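Notes from the Sewing Table

Hello again, and thank you to everyone who wrote back after the last issue! I had no idea so many of you had feelings about bias tape. I read every single message, some of them twice, and I'm slowly answering them in the evenings once the dishes are done (so if you haven't heard from me, please be patient, you're in the pile).

This month I want to talk about elastic waistbands, because September is when I go through all our summer clothes and decide what gets packed away, what gets passed along and what goes in the mending basket. And every year the mending basket is nearly all elastic. Shorts that slide down, pajama pants that have gone baggy at the back, a skirt I love that now only stays up if I stand very still. The fabric is usually fine! It's just the elastic that has given up.

For years I threw those things out, and I still feel bad about it. My mother would have had them fixed before lunch. I was scared of waistbands in the way some people are scared of zippers (I am also scared of zippers, but that's for another issue). Then I took an evening class at the Clisum Street hall with Charmaine Mokoena, and she had me replacing elastic in one evening with a seam ripper and a safety pin. She didn't even let me sit down at a machine until the last 20 minutes.

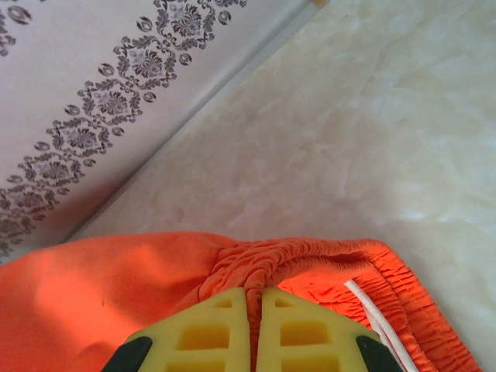 So, there are really two kinds of waistband you'll run into. The first is the casing kind, where the elastic sits inside a tunnel of fabric and isn't attached to anything but itself. Those are easy. You unpick a couple of inches of the casing seam on the inside, fish out the old elastic, snip it, and pin the new piece to the tail of the old one before you pull. That way the old elastic drags the new one through behind it and you don't have to do the caterpillar thing with the safety pin all the way around. I was so pleased with myself when I learned that one.

The second kind is where the elastic has been stitched right down to the fabric, sometimes with three or four rows of stitching running all the way around. Those take longer, and I won't pretend I enjoy them. You have to pick out every row, and the thread is always exactly the color of the fabric. I do mine in front of the TV with a good lamp. If the waistband is badly chewed up I cut the whole thing off, fold the top edge down and make a plain casing. You lose an inch or so of height, but on most shorts I can't tell the difference, and next time it'll be a ten-minute job.

A few of you asked what elastic I buy. I've gone back and forth on this. The braided sort gets narrower when you stretch it and I find it rolls over inside the casing, so now I only use it in cuffs. For waistbands I like the knit kind, an inch wide for grown-ups and a bit narrower for kids. Onden, the little notions store behind the bus station, sells it by the yard off a huge roll, and the woman there will cut you an odd length without sighing at you. If you sew a lot you can get a 50-yard spool and split it with a friend. Mine has lasted ages and I'm nowhere near the cardboard yet.

As for how long to cut it, please don't trust the charts! I did, and I made a pair of pajama pants that left a mark. Wrap the elastic around yourself where you want the waistband to sit, pull until it feels comfortable, then sit down. Sitting is the part I always used to skip. If it still feels okay, add an inch for the overlap and cut there. For kids who won't hold still, measure a pair of pants that fits them now and copy that.

Oh, and leave your opening unsewn until the person has tried the thing on. Just pin the two ends of elastic together and let them hang out of the gap. I've sewn everything up beautifully and then had to open it all again more often than I want to say.
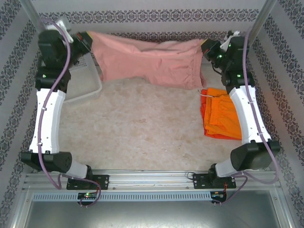

Once it fits, overlap the ends flat, sew a square with an X through it, and let the whole thing snap back into the casing. Then give the waistband a few good tugs to spread the gathers out evenly. Charmaine likes to run a short line of stitching straight down through all the layers at each side seam, and I do that now too, so the elastic can't twist in the dryer. It helps you find the back in the dark as well, if you put a third one there - I use a contrasting thread for that on the kids' things.

Speaking of dryers, that's what killed most of the elastic in my basket. I've started hanging anything stretchy on the rack in the hallway. It makes the house look like a laundromat for two days a week and my husband keeps walking into it, but the pairs I fixed last fall are all still snug.

Now for some odds and ends.

The Skorwood clothing swap is back! Doors open at 10 in the morning, and I'll be at the mending table near the stage until lunch. Bring anything clean that somebody else could use. Last time we put out 507 pieces and by the afternoon there were two racks left, mostly men's dress shirts, so if you know any men who wear dress shirts, send them over. Kids' clothes went first, and we never have enough of the bigger sizes. Entry is $5, and that covers coffee and a go at the button jar.

The button jar, for those who are new, came from the old Dimaculangan tailor shop when it closed. There must be some 1000 buttons in there. I'm still hoping to find the mate to a green glass one I've had on my windowsill since spring, so if you come across it, please shout.

Next time I'd like to get into patching knees, both the kind you want to hide and the kind you want to show off. If you have a pair you're proud of, write and tell me how you did it and what thread you used. And if anyone has a spare foot that fits a very old, very heavy green machine with no name left on it, I have homemade plum jam to trade.

Happy mending, and go check your pajama pants!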